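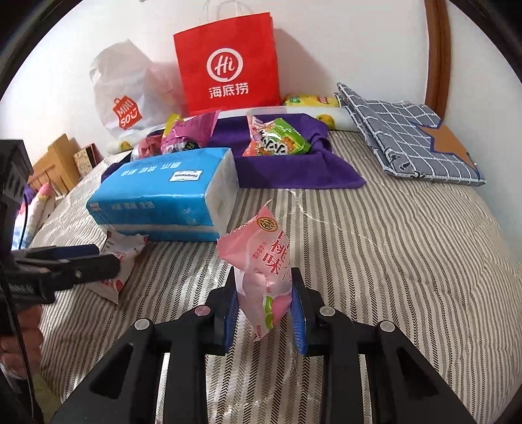

A pink candy packet and a striped cover.

"Dernden" returns to Vaseo in June with a new season and a new face

It has been a long wait, and anyone who spent last winter telling friends and coworkers that they simply had to catch up on "Dernden" will be glad to hear that it is nearly over. Vaseo has confirmed that the small-town drama comes back in June for its fourth season, with nine new episodes, and that the first of them will go up at 9 in the evening, the same slot the show has had since it started. After that there will be a new one every week, the old-fashioned way, so there is no need to clear a whole weekend (although plenty of us would have been happy to).

For those who have never visited, Dernden is the made-up river town at the middle of it all, a place with one movie theater, one decent bakery and a radio station that everybody listens to and everybody complains about. The show began in 1952, in story terms at least, with the opening night of the theater, and it has been creeping forward through the decade ever since at the kind of pace that makes some people restless and makes the rest of us love it all the more. Season three ended with the radio station up for sale, the bakery closed on a morning when it should have been open, and Marion Teague standing at the bus stop with a suitcase and a look on her face that could have meant just about anything. If you have been arguing over that look for all these months, you are in very good company!

Giuliana Cárdenas is back as Marion, which settles the biggest question fans had, or at least the first half of it. Whether Marion gets on that bus is something Cárdenas was cheerfully unwilling to discuss when she sat down with reporters to talk about the new episodes, even though she was asked in a good many different ways.

"I have had people stop me in the grocery store to ask about the bus," she said. "A man at the dentist's office asked me about the bus while I had cotton in my mouth. I will tell you that there is a bus, and that it is a very nice bus, and that I spent a lot of nights standing next to it in thin shoes."

She did let slip that the season picks up the very same morning, with no jump ahead in time, and that the first episode stays almost entirely with Marion and her brother, Walt. The two of them barely spoke last season after the business with their father's house, and longtime viewers will remember that the key to that house has been sitting in the flour tin at the bakery since the Christmas episode. Cárdenas smiled when the flour tin came up. She said that people who pay attention to tins will be rewarded, and then looked over at the publicist as if she might have gone too far.

The new face belongs to Letay Sisay, who joins the cast as Ruth Amsel, a radio engineer sent from the city to look over the station before the sale goes through. Sisay will be familiar to anybody who followed "Blackburn," the hospital series that ended last year, where she played the night pharmacist with the dry sense of humor and the terrible car. It was a small part on paper and it grew every season, mostly on the strength of what she could do with a raised eyebrow and a pause, and there were quite a few viewers who felt the show should have been about her all along.

Ruth Amsel sounds like a bigger job. She is in every episode, she has a history with someone in town that nobody has admitted to yet, and she knows how to take a transmitter apart, a skill Sisay said she set out to learn properly and then, after a week of trying, decided to fake.

"They gave me a lovely retired engineer to teach me, and he was so patient, and I was so bad," she said, laughing. "By the end he was saying, 'Just hold the screwdriver and look worried, dear.' So that's my performance. I hold the screwdriver and I look worried."

She came to the show as a fan, too. She watched the first season while she was at home with the flu, and then went back to the beginning with her mother, who had strong opinions about the baker and was very disappointed to learn that her daughter's first scene would not be with him. (It comes a little later, we are told, so Mrs. Sisay should hang in there.)

Inero, the production company that has made "Dernden" from the start, went looking for faces closer to home as well this time. There is a big county fair in the middle of the season, stretched over two episodes, and the company put out a call for people who wanted to walk through it in period clothes. It received 3000 letters. They came from students, retired couples, a whole bowling league and at least one family that sent along a picture of Grandmother's fair ribbon from back in the day. Not everyone who wrote in could be fitted into a fairground, of course, but the bowling league made it, and so did the ribbon, which is pinned to a pie table in the fifth episode.

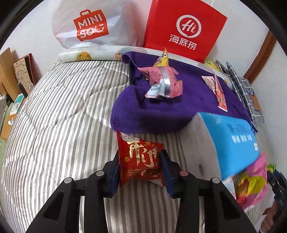

Cárdenas called the fair the happiest stretch of work she has had on the show, and also the hottest, with everybody in wool and stockings in weather that belonged on a beach. There was a Ferris wheel that squeaked so badly the sound crew begged for it to be switched off, and a brass band that had been told to mime and could not quite bring itself to. Some of what you hear in the finished episode is the band playing when it was not supposed to. The director liked it enough to leave it in, and the trombone player has apparently been very gracious about his new fame.

There are a few goodbyes as well, and it would be wrong to skip over them. Old Mr. Haskin, who has run the projection booth at the theater since the very first scene, will be seen only in the opening episode. The writers have given him a proper send-off, with a long evening at the theater and a good part of the town in the seats, and Cárdenas said there was not much acting going on in the rows around her. The schoolteacher, Miss Orley, is also leaving, although her door has been left open a crack, and anyone who remembers how often she has packed her trunk before will know not to get too upset just yet.

What has not changed is the look and the feel of the thing. The theme tune is the same, the opening still follows the milk truck down Water Street, and the episodes still run just under an hour. There had been a rumor going around that Vaseo wanted them shorter and quicker this year, with more cliffhangers and fewer scenes of people drying dishes, and it made a lot of fans nervous. Going by the first episode, which was shown to the press along with a short look at the second, they can relax. There is a wonderful scene of people drying dishes. It goes on for quite some time, a great deal gets said in it without anybody saying very much, and by the time the last plate is put away you will have changed your mind about Walt, and then possibly changed it back again.

Sisay turns up toward the end of that first hour, getting down from the same bus that Marion may or may not be waiting to board. The two women share a bench and a few lines about the timetable, and that is all we get for now, but it is easy to see why the writers wanted to put them side by side. Cárdenas plays everything close, with her hands folded and her eyes on the road, and Sisay comes in like somebody opening a window. They have a good many scenes together later on, including a late-night one at the station that both of them named, separately, as their favorite.

"We did it all in one go, right through, and then we just sat there," Cárdenas said. "And then Letay asked if anyone had any chips."

As for what comes after, Vaseo has not said a word about a fifth season, and neither of the two stars would be drawn on it, beyond Cárdenas noting that there is a lot of the decade left and that she has kept Marion's suitcase in her hall closet, just in case somebody calls. The first three seasons of "Dernden" are all on Vaseo now, with the Christmas episode listed separately under specials, where it is easy to miss. Do watch it before June if you skipped it the first time around, if only for the flour tin.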